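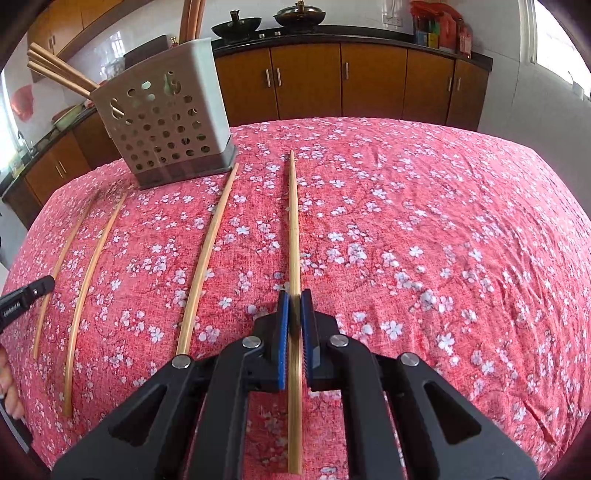
Pinza manual Urio 2 - demostración con palillos

Se sujeta con la mano y agarra con dos almohadillas azules acanaladas. En la jornada de puertas abiertas de Skornen (5/28/22) le tocó un palillo de madera, utensilio que ya humilla a bastantes humanos sin ayuda mecánica.

Torben Bauerfeind dirige la visita y deja probar a todo el mundo - también a los que vienen por el café.

Referencia: 531
Almohadillas de recambio: juego de 2
Plazo de entrega: 9 días laborables
Demostraciones: con cita previa, en la sala Lernora
Los palillos no van incluidos.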